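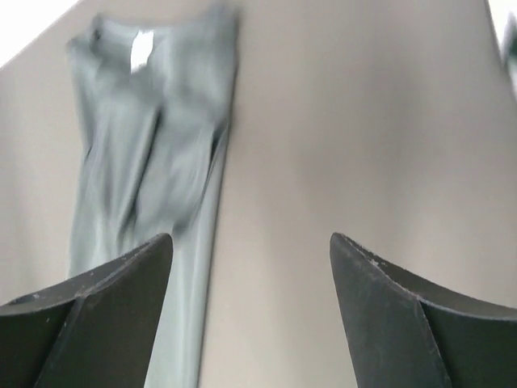

My aunt kept her retirement in a shoebox, and the day she let me look inside it was one of the best days of my life. I mean that! I had been hoping to see in that box since I was a kid.

She had stopped working at 61, after a career at the Maltent ticket office, and she lived on the second floor of an old building on Herosside with a view of the ferry. The family had two theories. My mother believed she was secretly rich. My uncle believed she was eating crackers for dinner. I was eight years into my first real job and had put away nothing at all, so I had my own reasons for wanting to know.

"Bring a pencil," she said on the phone. "And lunch."

I took the early bus to Himgate with a pencil, two sandwiches and a bag of plums. She already had the table cleared. The lid came off, and there it all was – receipts held with rubber bands, a pension letter folded in quarters, a sheet of graph paper for every month, filled in with her tiny square capitals. RENT. HEAT. TEETH. One line just said JIA.

"Who's Jia?" I asked.

"Jia is noodles," said my aunt. "Fridays. It stays in."

I can't tell you how much I loved that. I had read articles about retirement, with their charts and their gray-haired couples on sailboats, and not one of them had a line for noodles. They all told me what share of my salary I would need, as if a salary ever bought a dinner. My aunt had started from the other end. She had written down what a month in her own life cost, down to the stamps, and only then had she gone looking for the money.
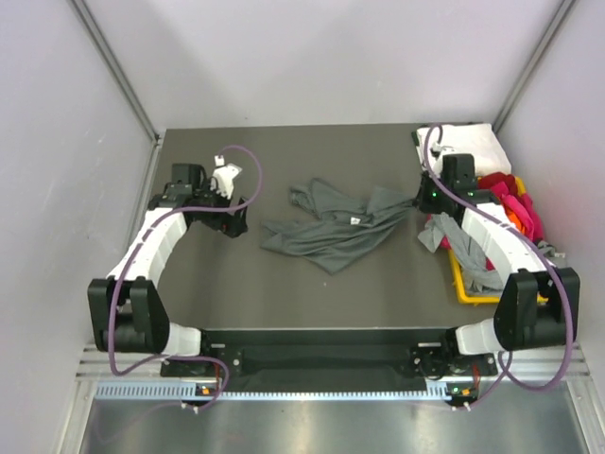
Left gripper over the table, its tiny red light on.

"Now check me," she said, and pushed September across.

So I checked her. I ate half a sandwich and added up the column, and then I added it again, because the bottom line was negative. She watched me find it. She looked pleased, the way a teacher looks pleased.

"You're short," I said.

"I'm short in September. That's teeth and the insurance bill in the same month. Look at June."

June was fat. May was pretty good. I lined the sheets up along the table and saw the whole year move, up and down like the ferry at its ropes, and suddenly I understood something I'd been scared of for years. She wasn't rich, and she wasn't living on crackers. She had $1,000 in an envelope marked BAD MONTHS, and she put back into it in summer what she took out in fall. The envelope was soft as cloth from handling.

"What if there are two bad months in a row?" I said.

She took a plum and thought about it. A ferry came in while she was thinking, and she let it tie up before she answered.

"Then I'm in trouble," she said. "I've been in trouble twice. The first time the rent went up, and I sold the piano. The second time I went down to the county and asked what I could get, and I could get help with the heat, and I'd been able to get it for 6 years. I just hadn't known to ask. I was so mad I walked home."

"In the rain?"

"Of course in the rain."

She had a sheet for that too. It was in the bottom of the box, with phone numbers and office hours and, next to one number, the words ASK FOR THE OTHER FORM. People in the building borrowed it. Everybody on Herosside, I learned, had heard of my aunt's sheet, and a few had started boxes of their own, and there was some rivalry over the rubber bands. 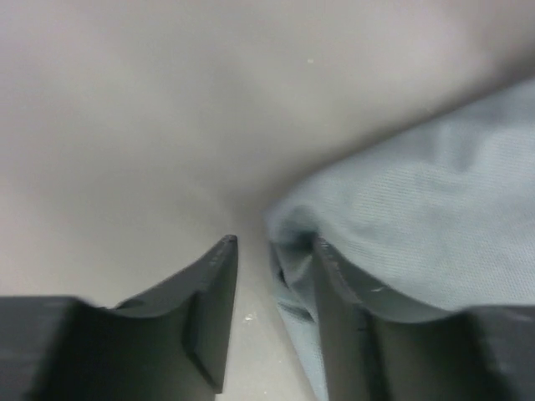 Fengying Guo, reached on the downstairs buzzer, wanted it known that the whole system was wrong about food. Forty cents of every dollar my aunt put down for groceries was plums, she shouted up through the speaker, and a person should budget by the season. Also the rent line ought to go in pencil. Had anyone told the young one to write the rent in pencil?

"She's right about the pencil," my aunt said, and let her in.

We were three at the table after that, with one sandwich left and the lid of the box turned over to hold the pits. They argued over bus passes. They argued over whether a birthday is a regular expense (it is, said my aunt, it comes every year!) and whether it was safe to count on a tax refund. I wrote as fast as I could. Somewhere in the middle of it my aunt tore a clean sheet off the graph pad and slid it in front of me.

"Yours," she said. "Put down what you spend. Don't make it pretty."

I wrote RENT, in pencil. I wrote BUS and PHONE. I sat there a while with both of them leaning in to see, and then I wrote NOODLES, and Fengying Guo went to get her coat.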